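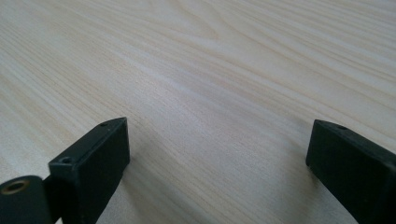 Oil would bring that grain out, Imre Gulyás wrote to me after my last post, and anyone who leaves a tabletop that pale and bare is asking for tea rings. He may be right about the rings. I have had them on every table I've owned.

I have still decided against oil. The last table was pine, and I oiled it every September until it went the colour of weak tea. It looked fine in the evening and a bit grubby in the morning. When I bought this one from Bodeck I wanted to keep the light colour and the matt surface, and the greyish streaks that run slantwise across it. There is a swirl in the grain that I like as well. Oil would darken the lot.

What I do instead is dull. I wipe the top with a cloth wrung out in warm water, always along the grain, then go over it with a dry one. Anything greasy gets a drop of washing-up liquid. Once a month I use a soap made for pale wood, 2 spoonfuls to a bucket, and leave it alone for an hour.

Béla Lengyel lent me a tin of hard wax to try. I put it on the underside first, near a leg, and left it for 10 days. It went slightly yellow — less than oil would, but enough to see. The tin has gone back to him.

Clearing the table has been more work than cleaning it. It used to collect post, keys, batteries and the fruit bowl. The post now goes in a tray in the hall and the fruit bowl is on the windowsill, where the pears ripen too fast. The sewing machine lives under the stairs and comes out when I need it.

I do use coasters now, Imre. They are cork, they came in a pack of up to seven for the price of four, and I keep them in the drawer with the tea towels.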